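양팔 원격 조종으로 숟가락 뜨기 시연 기록하기

최종 수정: 5월 1일

Dellideck 양팔 작업대에서 숟가락으로 작은 조각을 뜨는 동작을 원격 조종으로 시연하고 기록하는 순서를 정리했습니다. 조종기 보정과 Skakow 설치는 마친 상태를 기준으로 합니다. 설치가 아직이면 설치 문서를 먼저 보시기 바랍니다. 집어서 옮기기 과제를 몇 번 기록해 본 사람이라면 1번과 2번은 훑어보고 3번부터 읽어도 됩니다.

숟가락 과제는 집어서 옮기기보다 실패가 많습니다. 손잡이를 잡은 위치가 조금만 달라도 숟가락 머리의 높이가 달라지고, 조각은 그릇 벽을 따라 미끄러집니다. 처음 하는 조종자는 기록을 켜지 않고 한 시간 정도 연습한 뒤에 시작하는 편이 좋습니다.

준비물

- 큰 흰 그릇 하나
- 작은 그릇 하나. 숟가락을 걸쳐 둘 받침으로 씁니다.
- 손잡이가 굵은 국물용 숟가락. 가는 금속 숟가락은 그리퍼 안에서 돌아가므로 쓰지 않습니다.
- 노란 조각. 여분까지 몇 개 준비합니다.
- 조종용 리더 암 한 쌍과 발판 스위치

숟가락 색은 작업면과 확실히 달라야 합니다. 처음에는 초록색 숟가락을 썼는데 청록색 작업면 위에서 손잡이 윤곽이 잘 잡히지 않아 빨간색으로 바꿨습니다. 조각이 노란색인 것도 같은 이유입니다. 흰 조각은 흰 그릇 안에서 거의 보이지 않습니다.

1. 작업면 정리

작업면 위에 과제와 관계없는 물건을 두지 않습니다. 케이블 타이 조각이나 나사 같은 작은 물건도 치웁니다. 기록 도중에 조명을 바꾸면 그날 기록의 앞뒤가 달라지므로, 조명은 시작 전에 맞추고 끝날 때까지 건드리지 않습니다. 창가에 있는 작업대라면 블라인드를 내립니다. 12월에 해가 낮게 들어오는 바람에 오후 기록의 밝기가 오전과 크게 차이 난 적이 있습니다.

두 팔을 대기 자세로 보냅니다. Skakow에서는 메뉴의 '대기 자세'를 누르고, 두 팔이 완전히 멈춘 다음 리더 암을 잡습니다. 리더 암과 로봇 팔의 자세가 많이 다르면 연결하는 순간 팔이 튑니다. 화면의 자세 차이 표시가 초록색일 때만 연결하세요.

2. 물건 놓기

큰 그릇은 작업면 가운데에 놓습니다. 작은 그릇은 큰 그릇의 오른쪽 아래에 두고 숟가락을 그 위에 걸칩니다. 손잡이는 오른팔이 있는 쪽을 향하게 합니다. 조각은 큰 그릇 바닥에 하나만 넣습니다.

매번 똑같은 자리에 놓지는 마세요. 큰 그릇은 손가락 두 마디 안에서 위치를 바꾸고, 작은 그릇도 큰 그릇과의 간격을 조금씩 다르게 합니다. 손잡이 각도도 바꿉니다. 다만 손잡이 끝이 작업자 쪽을 정면으로 향하면 오른팔 손목이 한계 각도에 걸리므로 그 배치는 뺍니다. 어떤 배치를 썼는지는 기록지에 적습니다. 우리는 배치 카드 92장을 만들어 섞어 놓고 한 장씩 뽑아 그대로 놓습니다. 사람이 즉석에서 정하면 결국 편한 자리로 몰립니다.

3. 숟가락 잡기

발판을 한 번 밟아 기록을 시작합니다. 삐 소리가 난 다음에 움직입니다.

오른쪽 그리퍼를 벌린 채로 손잡이 옆까지 보냅니다. 두 손가락이 손잡이 위아래를 사이에 두게 맞춘 다음, 손잡이 끝이 그리퍼 안쪽 구조물에 닿기 전에 멈춥니다. 여기서 잠깐 정지했다가 닫습니다. 움직이면서 닫으면 손잡이가 밀려 숟가락이 작은 그릇에서 떨어집니다.

그리퍼는 천천히 닫습니다. 리더 암의 손잡이를 끝까지 쥐지 말고 저항이 느껴지는 데서 조금만 더 쥡니다. 너무 세게 쥐면 숟가락 머리가 기울어집니다. 잡은 뒤에는 수직으로 살짝 들어 올려 머리가 수평인지 보고, 기울었으면 내려놓고 다시 잡습니다. 다시 잡는 동작도 기록에 그대로 남겨 둡니다.

4. 큰 그릇으로 옮기기

숟가락을 큰 그릇 테두리보다 높이 든 다음 왼쪽 위로 옮깁니다. 테두리를 스치면 그릇이 밀리고, 그러면 배치 카드의 위치가 의미가 없어집니다. 머리가 테두리를 완전히 넘은 다음 내립니다. 손목은 아직 돌리지 않습니다.

5. 뜨기

숟가락 머리의 끝을 조각 옆 바닥에 가볍게 댑니다. 그다음 손목을 조금 기울여 머리 앞쪽을 낮추고, 조각을 그릇 벽 쪽으로 밀면서 올려 태웁니다. 벽에 닿은 조각은 더 갈 곳이 없어 숟가락으로 올라옵니다. 바닥 한가운데에서 바로 뜨려고 하면 조각이 계속 앞으로 밀려납니다.

조각이 올라오면 머리를 수평으로 되돌리고 잠시 멈춥니다.

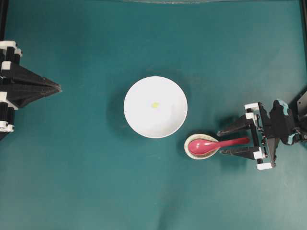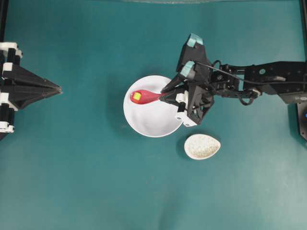

숟가락 뜨기 과제. 첫 번째 사진은 숟가락이 작은 그릇에 걸쳐 있고 노란 조각이 큰 흰 그릇 안에 있는 상태, 두 번째 사진은 조각이 숟가락 머리에 놓인 상태입니다.

세 번 밀어도 조각이 올라오지 않으면 그 시연은 실패로 끝냅니다. 더 오래 끌면 헤매는 동작만 길게 남습니다. 왼팔은 이 과제에서 쓰지 않습니다. 그리퍼를 닫고 그릇에서 떨어진 자리에 세워 두면 됩니다. 왼쪽 리더 암에서 손을 떼면 자세가 처질 수 있으니 잠금 단추를 눌러 고정합니다.

6. 들어 올리고 끝내기

숟가락을 손가락 한 마디 높이만큼 들어 1초 정도 유지합니다. 조각이 떨어지지 않으면 성공입니다. 발판을 두 번 밟아 기록을 끝내고, 화면에서 '성공'이나 '실패'를 고릅니다. 고르지 않고 다음 시연을 시작하면 앞 시연은 '미분류'로 들어가고, 나중에 하나씩 열어 봐야 합니다.

숟가락을 작은 그릇에 되돌려 놓는 것은 사람이 손으로 합니다. 로봇으로 되돌리는 동작은 별도 과제로 기록하며, 이 과제와 한 파일에 섞지 않습니다.

기록 설정

관절값과 영상은 모두 30Hz로 기록합니다. Prins 제어기의 기본값은 이보다 높게 잡혀 있으므로 설정 화면에서 직접 낮춰야 합니다. 두 값이 다르면 Skakow가 경고를 띄우지만 기록은 계속됩니다. 경고를 무시하고 한나절을 기록한 뒤 전부 버린 일이 있었으니 첫 시연을 저장한 다음 파일 정보를 꼭 확인하세요.

과제 설명 문장은 모든 시연에 같은 것을 씁니다. 우리가 쓰는 문장은 "오른팔로 숟가락을 잡아 흰 그릇의 노란 조각을 뜬다"입니다. 조종자가 바뀌어도 문장은 바꾸지 않고, 조종자 이름은 따로 있는 칸에 적습니다.

얼마나 모아야 하나

첫 학습에는 성공한 시연 395개를 썼습니다. 이 정도로 숟가락을 잡는 데까지는 대체로 됐고, 뜨기에서 자주 실패했습니다. 조각이 벽 가까이에 있는 배치가 부족했던 것이 원인으로 보여 그쪽 카드를 늘렸습니다. 지금은 거의 1,244개까지 모였고, 추가분의 절반 이상이 벽 근처 배치입니다.

조종은 주로 Yoshinori Noguchi와 Kwesi Amoah가 맡았습니다. 두 사람의 속도가 꽤 달라서 처음에는 따로 학습시켰다가 나중에 합쳤습니다. 합칠 때 조종이 빠른 쪽의 시연을 늦추거나 잘라 내지는 않았습니다. 다만 시작하고 나서 오래 가만히 있는 구간은 양쪽 모두 잘랐습니다.

자주 생기는 문제

숟가락이 그리퍼 안에서 돈다
손잡이 끝 쪽을 너무 짧게 잡은 경우입니다. 그리퍼를 머리 쪽으로 조금 더 보내서 잡습니다. 그래도 돌면 손가락 끝이 닳았는지 확인하고 교체합니다.

조각이 숟가락에 붙어 떨어지지 않는다
다음 시연을 준비할 때 숟가락을 마른 천으로 닦습니다. 물로 씻었다면 완전히 말린 다음에 씁니다.

큰 그릇이 밀린다
내려오는 속도가 빠르거나 숟가락 머리로 바닥을 누르고 있습니다. 그릇 밑에 테이프를 붙여 고정하는 방법은 쓰지 마세요. 고정된 그릇으로 배운 정책은 고정하지 않은 그릇을 밀어 버립니다.

손목 한계 경고가 뜬다
조각이 오른팔에서 먼 쪽 벽에 붙어 있을 때 나타납니다. 팔꿈치를 조금 들어 접근하면 여유가 생깁니다. 그래도 경고가 계속되면 시연을 실패로 끝내고 카드 뒷면에 표시해 둡니다. 표시가 세 번 모인 카드는 뺍니다.

영상은 멀쩡한데 관절값이 중간에 끊긴다
제어기와 기록용 컴퓨터 사이의 케이블을 먼저 봅니다. 허브를 거쳤다면 직접 연결로 바꿉니다.

기록을 마친 뒤

저장 폴더를 Jollby 서버에 올리고, 올린 개수와 기록지의 개수가 맞는지 비교합니다. 실패한 시연도 지우지 않고 함께 올립니다. 두 팔을 대기 자세로 보낸 다음 제어기 전원을 끄고, 리더 암은 거치대에 걸어 둡니다. 배치 카드는 쓴 것과 안 쓴 것을 나누어 상자에 넣습니다.

학습용 파일로 변환하는 방법은 다음 문서에 있습니다.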